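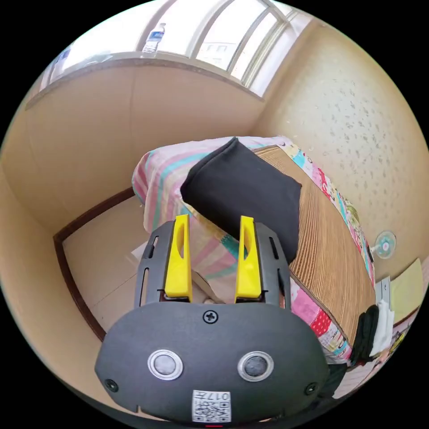 Review: Jandel Safe Practice Kit for Hand-Held Grippers, second edition

I coordinate home recordings for a small company, Masri, where people use hand-held grippers in their own rooms and the recordings later go to teach robot arms. In March we bought the Jandel kit, which is a printed rule book, a set of wall cards and a folder of forms. I have used it for 31 homes now, so I think I can say something useful.

The book has 186 pages. I was afraid of this number, but more than half is forms and tables. The rules themselves are short and written in normal English. My colleague Gangadharan Salian reads them to new people on the phone and he almost never has to explain a word.

The best chapter is the one on private rooms. Most standards I know were written for factories, with a fence and a yellow line on the floor. In a bedroom there is no yellow line. Jandel asks you to walk through the room before the first recording and to look at papers, screens, windows and anything with a name on it. A sheet of paper on the floor is treated the same as a sheet on the desk: pick it up or turn it over. For windows, they want you to check if a neighboring building can be recognized. With strong daylight it is often washed out, but the book says you must check it on the recording and not trust your eyes in the room. I agree with this. We found two cases where I was sure and I was wrong.

The chapter on soft things is also good. Blankets that hang to the floor, mats, quilts and pillows are listed with the ways a person can trip when walking backward with the tool in hand. There is a rule for fans too (keep cords and loose cloth away from the blades, also when the fan is off). Bottles must be closed before you begin.

Now the weak parts. The daily check of the tool has 6 steps, and step four asks you to tighten all visible screws. If you do this each day, you will damage the heads. Marcela Kadlec, who repairs our grippers, told us to check by hand and tighten only what moves, and we changed our form. The labeling rule is not clear either. It says that each tool must have a readable number, but it does not say from which side. If the operator must read it, the label should be placed for the operator. I wrote to Jandel and received a polite answer that it will be considered.

The wall cards I do not recommend. They are stiff and shiny, and no one wants to hang them in their home. Orsolya Lengyel, one of our recorders, keeps hers in a drawer. We send the text by e-mail.

We also tried the Braltis guide before. It is cheaper, but it speaks only about workshops and has nothing on consent from other people in the household. Jandel gives a one-page consent form that a grandmother can read.

My rating is four of five for the book and two for the cards. If you can buy the book alone, do that. The folder of forms you can copy as many times as you need, the license permits it up to 100 homes.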